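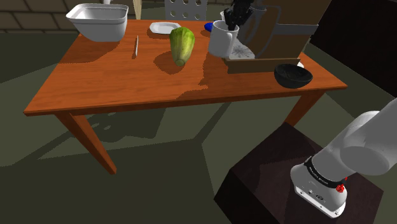 The open day at Bulten ran from ten until the sausages gave out, and Severin Tanner had come for the sausages. His nephew had come for the robots, but his nephew was fourteen and had found a friend by the front gate, so Severin went in alone, wearing a sticker that said VISITOR and a paper wristband whose purpose he never learned.

The kitchen demonstration was in Room 9, past the toilets. A dozen folding chairs faced a screen. Severin took one at the back, next to a woman with a thermos who told him she had worked in the canteen at Rutstead for most of her life and wanted to see what all the fuss was about.

"Is it going to cook?" she asked.

"I think it's going to tidy up," said Severin.

"Well, that's something."

A tall young man came in with a laptop under his arm and introduced himself as Eskil Moen. He had the look of someone who had already given this talk twice that morning and been asked both times whether the robot could vote. He plugged in the laptop, and the screen filled with a table, a lettuce, a bowl and a white arm on a brown block.

"This is Penrose," said Eskil. "Penrose is learning to clear a table. What you're seeing is the simulator. Everything Penrose knows, it learned in here."

A man in the front row put up his hand. "Where's the real one?"

"The real one is at Stellier, in a crate."

"When does it get out of the crate?"

"February," said Eskil, and moved on quickly.

He explained that in the simulator you could practise all night without breaking any crockery. Well, you could break it, but you pressed a key and it was whole again. Severin, who had been married for thirty years to a woman with opinions about crockery, thought this the most attractive idea he had heard all week. Eskil said that Penrose had tried the lettuce 500 times since Monday.

"And how many did it get?" asked the woman with the thermos.

"Two hundred and forty-three."

"I've had kitchenhands worse than that," she said. She unscrewed the lid and poured herself some tea. "Not many."

Eskil asked if anybody would like to choose an object. There was the kind of silence that falls over adults who have been asked to join in. Then the man in the front row said the mug, and somebody else said no, the mug was full of utensils, that wasn't fair on it, and a short debate followed on what was fair to a robot. A little girl by the door said lettuce. Eskil looked pained, but he was a professional, and he typed in lettuce.

Nothing happened for a bit.

"It's thinking," said the man in the front row, in the hushed voice of a golf commentator.

"It's loading," said Eskil.

The arm swung out over the table. It did this with great dignity, Severin had to admit, like a bishop reaching for the gravy. It came down over the lettuce, paused, closed, and rose again. The lettuce rose with it. Two people clapped. The arm travelled toward the basin, stopped halfway as if it had remembered something about the car, and opened.

The lettuce did not drop. It stayed exactly where it was, hanging in the air above the plate, turning slowly.

Eskil leaned in and read something off the laptop. He pressed a key. The lettuce went on turning, perhaps a little faster.

"Is it meant to do that?" asked the little girl.

"It's a known issue with the contact model," said Eskil.

"I like it," she said.

So did everyone else, as far as Severin could tell. People who had been drifting toward the door came back. Someone fetched a husband. The man in the front row asked if it could do the same with the bowl, and Eskil, after a moment's struggle, said it probably could, and it did. By a quarter past the hour there was a queue down the corridor as far as the toilets, and a rumour had gone round the car park that Bulten had cracked antigravity.

The woman from Rutstead finished her tea and gave the cup a shake.

"All very clever," she said to Severin. "But that lettuce still hasn't been washed."

She went up to tell Eskil so. He listened with his head bent, then took a pen from his shirt pocket and wrote it on the back of his hand.

Severin found his nephew by the barbecue with onions on his chin.

"Did you see the robot?" the boy asked.

"I saw a film of one making a salad float."

"Cool. Can we go back and see it?"

Severin looked at the queue, and then at the trestle, where there were 10 sausages left and no sign of any more. "After lunch," he said, and got in line.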